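2019-08-06 – sofa corner, Masorthorpe

Second round on the sofa today. The list from yesterday still stands: clear the seat, straighten the zigzag blanket, check the orange cover for wear along the arms. I'd set aside 24 minutes for the lot, which was optimistic – Jouko Kallio laughed at me when he saw it on the board, and fair enough!

The seat has turned into the place where everything gets dropped (coats, bags, whatever you're holding when the phone rings), so clearing it always comes first.

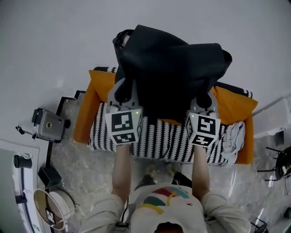

*Black fabric coming up off the seat, zigzag blanket underneath.*

Once the seat is clear I like to start the blanket from the back and work forward, otherwise it bunches up behind the cushions and you have to do it twice. Tried it the other way in the spring and gave up after 2 goes.
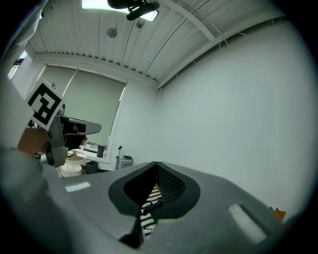
Blankets this size are a pain to square up, and I keep changing my mind about how much to grab at once. A narrow pinch of the black-and-white zigzag, like the one here, with just a sliver of orange-yellow showing at the top, is my favorite for small corrections. For the big pulls I'd still take a fat handful from the middle of the edge and worry about the creases later – Jouko says smooth as you go, we disagree.

To do:

- ask Osteck if they sell the orange cover in a spare
- find a hook or basket for the coats
- wash the blanket before October (cold, no dryer)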